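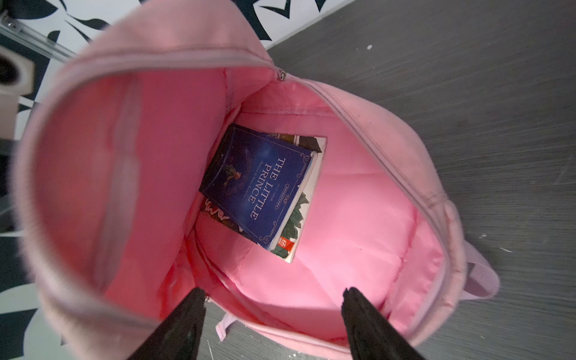

Trustberg's reply to our last report asked why two books per bag and not one, and whether the second could be swapped for school supplies. Fair question, it came up at our end too. Short answer is no, we'd like to keep two - one to read alone, one with more pictures that a younger brother or sister can share. Longer answer under Books.

**Durnitance Backpack & Book Program - progress report to Trustberg**
May 23, 2025

**Where we are**

- Books sorted and shelved: 2,754
- Books already out in bags: 1,962
- Schools and family centers signed up: 20
- Packing rooms running: 2 (Tsegaye and Drulosow)

Both rooms open all spring. Drulosow lost a week to the heating, made most of it up since. Tsegaye is ahead of plan, mainly because the shelves finally went in and people can find things.

**Books**

Paperbacks only now. Hardcovers went to the family centers, too heavy for the small bags and the corners dig into the lining. Each bag gets one longer story and one picture-heavy book. The Little Prince is in good supply thanks to a school that was clearing out class sets. Short on early readers, short on anything bilingual. Very long on books about horses.

Books go in flat, bigger one at the bottom, smaller one on top. We tried standing them up against the back wall of the bag and they slid down and bent as soon as a bag got carried. Flat works. Supplies pouch goes in last, when we have pouches - see Money.

To the swap idea: pencils and notebooks we can mostly get donated localy. Good second books we can't. If the book line is cut we'd expect to drop to one book in most bags by August, and the family centers have told us the shared book is the one they get asked about. 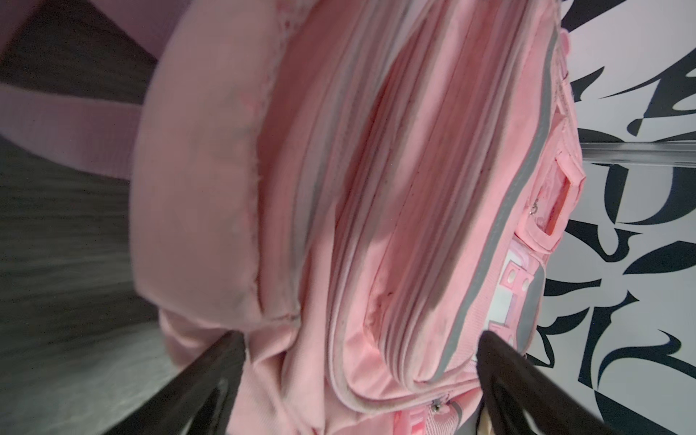 Page 2

**Bags**

Mix of new and used. Used ones are more work than we planned for. Light colors are the worst - pale pink shows every smudge, and the dirt sits along the seams and in the folds near the zippers where a cloth doesn't reach. Fuzzy fabrics pill too. Current routine:

1. Empty every pocket, shake out upside down
2. Run all zippers end to end, check the pulls
3. Soft brush on seams, then damp cloth with a little dish soap
4. Check the name tag window, take out any old card
5. Air dry open overnight, pack next day

Stains that don't lift: bag still goes out if it's sound and the marks are light. Torn lining or a dead zipper and it goes in the parts bin. We did talk about rejecting anything with a visible mark but that would lose us too many good bags, and a scuffed front panel doesn't stop anyone carrying books in it. Happy to hear if Trustberg feels diferently.

Reflective trim - we now pick bags with it first for the kids who walk. Not a rule, a preference. Wipes clean easily, at least.

Name tags: blank cards supplied, families fill in their own. We stopped prefilling after a mix-up at Drulosow - two boxes swapped, a whole class with the wrong names. Apologies made, cards redone.

**Money**

Book line underspent, bag cleaning line overspent (brushes, soap, drying racks for Tsegaye). Asking to move the difference across, no new money needed. Pouches are on back order, supplier has given us two dates and missed both. If they miss the next one we'll buy locally and send you the receipt.

**Next**

- Second drying rack for Drulosow
- Finish the early reader appeal, letter is drafted
- Fall packing starts in August, bag sizes to be confirmed with the schools before then
- Stock count at both rooms before we close for the break

**Need from you**

OK on moving the underspend. A yes or no on two books. And the new report form if there is one, we're still using the old one and had to leave off the section on transport as it doesn't fit what we do.

Receipts to follow separately, the scanner at Tsegaye is down again.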